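In praise of weighing things

I have been a convert to the flat digital scale for a few months now, and I've turned into a bore about it. Mine came from Janby, it lives on the end of the table, and almost nothing in this house is safe from it. Letters, onions, shoes, the contents of my handbag (more than you'd think, and most of it receipts).

It started with a holiday. I was flying with hand luggage only, I'd packed what I thought was a sensible bag, and I was stopped at the gate and made to pay for being over. I stood there on one leg pulling a jumper out of a zip while a queue of tidy people watched me do it. I'd guessed the weight by lifting the bag in the hall and saying "that's fine" out loud, and I have always trusted my arm. My arm is useless.

So I came home and began weighing the small stuff, one thing at a time, and writing it on the back of an envelope. Friends think this is a bit sad. Well, perhaps! But I do think most of us go about with completely wrong ideas of what our belongings weigh, and we pack and post and shop by those wrong ideas for years.

Take hair things. I'd have sworn blind that a hair straightener weighed next to nothing, because it's slim and you wave it round your head half asleep at seven in the morning. Then you add the flex, and the heatproof pouch, and the adaptor, and you've used up a good slice of your allowance before a single sock has gone in. Crisps are the opposite. A tube of crisps takes up the room of a pair of sandals and weighs hardly anything, so by weight it's practically free and by space it's a disgrace.
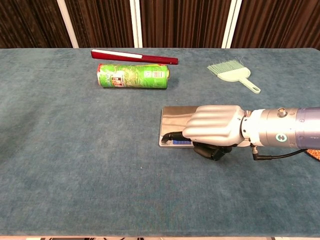 Which brings me to my real complaint, and that's the advice. Every packing list I've ever read is arranged by kind: toiletries, clothes, electricals, snacks. The Villa guide I bought for the trip has 94 items set out that way and doesn't give a weight for any of them. What use is that to somebody standing over an open bag on a Wednesday night? I want the heavy things at the top of the list, so that I have to look them in the face first and decide whether I really can't manage without them.

My sister-in-law says you should just buy a luggage scale, one of those with a hook, and be done with it. I've had one. It was a Cirden and it was perfectly good, but it only tells you that you've failed. It says you're over and then leaves you to work out who's to blame. A flat scale on a table lets you go through the suspects one by one, with a cup of tea, days before it matters.

I won't pretend it has made me a light packer. I took 17 things out of my bag before the last trip and put five of them straight back in. Still, I knew what they were costing me, and I walked up to that gate quite calmly, with the straightener in and the crisps in my coat pocket.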